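Okay, a few of you asked how to find one-act plays that are hard to find, the kind that got put on twice in a church basement and then went into somebody's filing cabinet. I've been at this for years, so get comfortable, this will be a long thread.

First thing, and I wish I'd learned it sooner: search by theater company before you search by playwright. Small companies kept programs even when they lost the scripts, and a program gives you the cast, the director, the season and very often the exact title, which may not be the title you've been carrying around in your head all this time.

My own example is Prillunen by Hywel Sayce. I hunted for it under three different spellings (I'd only ever heard it said out loud!) and the whole time it was sitting in the Jullimis company's program binders, spelled perfectly well. 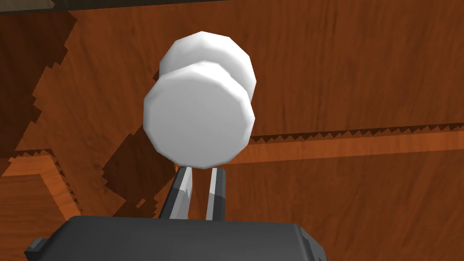 The program also told me there was an English version by Yuzhen Cui, which I'd had no idea existed. Translators get left out of catalog records so often that I now search for them separately, every single time, even when I think there can't be one.

Second thing: acting editions. Laitinen put out those thin stapled booklets for school and amateur groups, and libraries have never agreed on what to do with them. Some cataloged each one. Some put the lot in a box and wrote "Plays, misc." in the record. So if you come up empty on a title, try the publisher's name plus the word "plays" and see what boxes turn up.

The biggest box I've been through held 500 of them. It took me most of April, and I loved it. My eyes did not.

Third thing, and this is where I get long-winded, sorry. Read the property list at the back of the booklet. 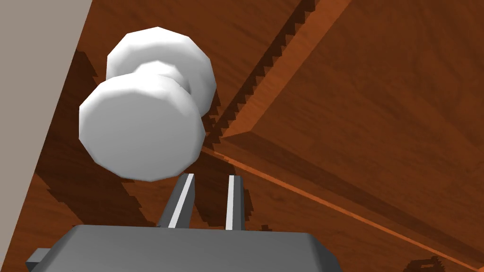 Property lists are the best way I know to tell two versions of a play apart. Dialogue gets trimmed and a cast gets merged, but the person typing up the props was usually working from a real production and wrote down what was in it. The early Prillunen list just says "drawer." The later one wants something very close to what you see here, a white knob standing out from a reddish-brown wooden panel, because a character has to find it by feel in the blackout and the folks in the back row need to see it when the lights come up. One line in a prop list, and I knew which script I was holding.

Oona Pelkonen, who directed it for Jullimis, wrote little notes all over her copy, and one of them next to that entry says "BIGGER" in capital letters. I think about that note more than I should.

Fourth thing: write to people. I mean a proper letter or a proper email, with your name and what you're looking for and what you've already tried. Joonas Rissanen ran lights for that same production, and he sent me his cue sheets plus a carbon copy of the second half of the script – the half I was missing – after one email and a very nice phone call about his tomatoes.

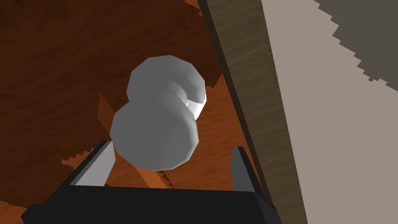

Do ask before you share anything you get that way, though. A script in an attic still belongs to a writer or a writer's family. I keep a plain list of who gave me what and what they said I could do with it, and I've been glad of that list many times.

Fifth thing, for anyone with a pile at home already. Please catalog it somewhere! I use Zerent, which is clunky but lets me add my own fields, so every play has one for running time, one for number of actors and one for "where did this come from." I have 300 plays in there now. 145 of them have a translator listed, and I'm proud of that number.

If you don't want software, a notebook is fine. Reijo Kinnunen kept his in a school exercise book, in pencil, and his entries are better than mine. He wrote down the color of the cover, which sounds silly until you're in a dim storeroom at nine at night looking for a green one.
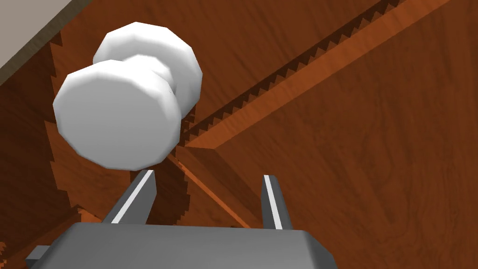 White knob, dark wood behind it.

A couple of you asked about copying costs. Most small collections will scan a short script if you ask for page numbers and don't ask for everything at once. I've had better luck with "pages 4 to 12, please" than I ever had with "whatever you've got."

And if you're looking for something in particular, tell me the title, or half the title, or even just what happens in it. Somebody on here found me a play last winter from "two sisters and a ferry timetable," so nothing is too vague. I'll go through the replies tonight after supper.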